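Moving a shared colour profile set to a new workstation with Semstead

Semstead keeps monitor, printer and scanner profiles in a single library file. The steps below move that library from one workstation to another without breaking the links in existing layouts. They apply to version 9 and later. You need an administrator account on both machines.

Close every program that reads colour profiles before you start. A layout program left open holds a lock on the library, and the export stops with error 53.

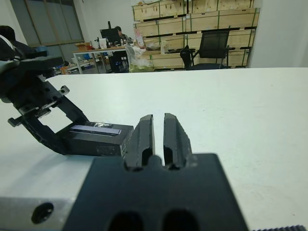
Print and Colour

Step 1. Export the library

On the old workstation, open Semstead and choose Library, then Export. Tick "Include disabled profiles" if any archived jobs depend on them. Leave compression switched off. Save the file to a local disk and copy it across afterwards; exporting straight to a network share can truncate long profile names.

If the library holds damaged profiles, they are listed in red at the end of the export. Select each one and press Repair. A profile that cannot be repaired is left out of the file and must be installed again from the printer maker's own package.

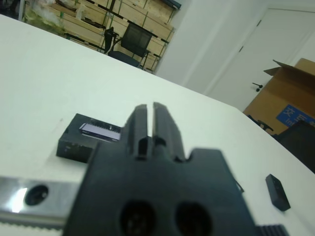
Step 2. Import on the new workstation

Install Semstead, restart, and sign in before opening any layout program. Choose Library, then Import, and pick the file you copied. When asked about duplicates, select "Keep newer". The system's own profiles are not overwritten by this setting.

Profile names longer than 24 characters are shortened in the list view only. The full name is kept inside the file.
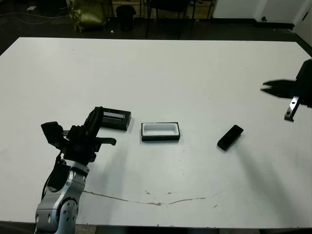

Once the import has finished, open Preferences and set the default working space again. It is stored per user and does not travel with the library. Do the same for the rendering intent. Monitor profiles should be disabled and the new screen measured after it has been on for 20 minutes.

Step 3. Check the links

Open a recent layout and run Tools, then Check Links. Missing profiles appear with their old path. 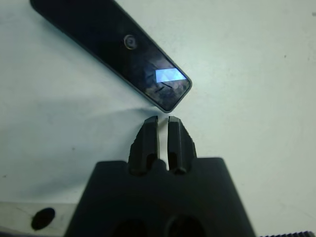
Right-click the path and choose Relink All to update every page in the document. Save under a new name and compare a test print with one from the old workstation.

Written by Mirjana Kovačević. Corrections to step 2: Sugeng Hutapea.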